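Vivre deux mois en location meublée entre deux étapes : comment je m'y prends

Par Nikola Georgiev – vendredi 5 juin 2026
Temps de lecture : 6 minutes

On m'écrit souvent pour me demander comment on fait quand le voyage s'arrête (panne, fatigue, hiver, compte en banque qui fait la tête) et qu'il faut se poser quelque part sans reprendre un bail. En février, on est restés à Vercombe avec le fourgon au garage, et j'ai enfin noté ma méthode au propre. La voici dans l'ordre où je m'en sers, avec mes erreurs dedans.

1. Choisir la durée avant la ville

Je sais, on a envie de faire l'inverse ! Mais sur la plupart des sites, le tarif change d'un coup à partir de 30 nuits. En dessous, vous payez le prix des vacanciers. Au-dessus, le propriétaire vous voit comme un locataire tranquille qui lui remplit son hiver. Faites toujours la simulation à 28, 30 et 32 nuits, même si vous pensez ne rester que trois semaines et demie. Il m'est arrivé de trouver le mois complet moins cher que 25 nuits, et de partir avant la fin sans rien réclamer.

2. Calculer le vrai prix

Le prix affiché par nuit ne sert à rien. Je prends une feuille et j'additionne le loyer, le ménage, la taxe de séjour, l'électricité si elle est au compteur (en février, ça compte double) et le parking. À Vercombe, le total faisait 2772 euros pour deux mois, alors que l'annonce me laissait espérer bien moins. Le chauffage seul représentait presque 102 euros par semaine dans la première maison qu'on avait repérée, celle de Trundow, et c'est pour ça qu'on ne l'a pas prise. Demandez la dernière facture. Un propriétaire sérieux vous l'envoie dans la journée.

3. Écrire au propriétaire avant de réserver

Un message court, poli, avec de vraies questions. Le mien ressemble à ça : qui on est, pourquoi on reste longtemps, est-ce que le wifi tient une visio, est-ce qu'il y a un lave-linge dans le logement ou au sous-sol de l'immeuble, est-ce qu'on peut se garer avec un véhicule de 6 mètres. Et à la fin seulement, je demande s'il y a un geste possible pour un séjour long. La famille Živković, à qui appartenait notre appartement, a retiré les frais de ménage intermédiaire sans que j'insiste. D'autres m'ont répondu non, et tant pis, j'ai parfois réservé quand même.

4. Le jour de l'arrivée, prendre une heure

Avant de vider les sacs, je fais le tour et je filme tout : les murs, le four, le dessous de l'évier, les compteurs. J'envoie la vidéo au propriétaire le soir même, avec un petit mot gentil. Ensuite je teste l'eau chaude, toutes les plaques, les volets et la chasse d'eau (oui, j'ai un passif avec les chasses d'eau). Ce qui ne marche pas le premier soir, on vous le répare. Ce qui ne marche pas le dixième jour, on se demande si c'est vous.
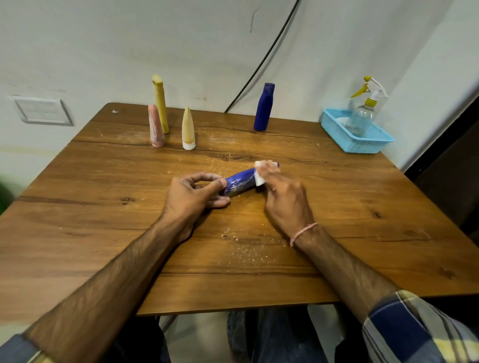 Un coup de chiffon sur la bouteille bleue, à table.

Après ça, je m'installe pour de bon. Je déplace deux ou trois meubles, je les prends en photo avant pour tout remettre en place, et je désigne un coin « bureau » qui ne bouge plus. Les premières fois, on vivait dans les valises pendant une semaine et on se sentait de passage. Maintenant, tout est dans les placards avant le dîner – ça change l'humeur de tout le monde.

5. Faire les courses en deux fois

Le premier soir, juste de quoi dîner et petit-déjeuner. Le lendemain, une fois les placards inspectés, la grosse liste. Vous n'imaginez pas le nombre de paquets de sel que j'ai laissés derrière moi à travers l'Europe. Pour les dépenses communes, on utilise Firnus, une petite appli de budget partagé, mais un carnet sur le frigo fait très bien l'affaire.

6. Se garder une porte de sortie

Relisez les conditions d'annulation des longs séjours, elles sont souvent bien plus dures que pour un week-end. Quand c'est possible, je réserve un mois ferme et je demande par écrit une option sur le deuxième. À Vercombe, le garage nous avait promis le fourgon pour le 15, puis pour la fin du mois, puis « bientôt ». Sans l'option, on se retrouvait à l'hôtel en pleines vacances scolaires !

Pour le départ, prévoyez une vraie demi-journée : frigo, poubelles, compteurs à relever, deuxième vidéo. Et vérifiez derrière la porte de la salle de bains, mon peignoir y est encore.

Dernière mise à jour : ajout du point sur les options écrites.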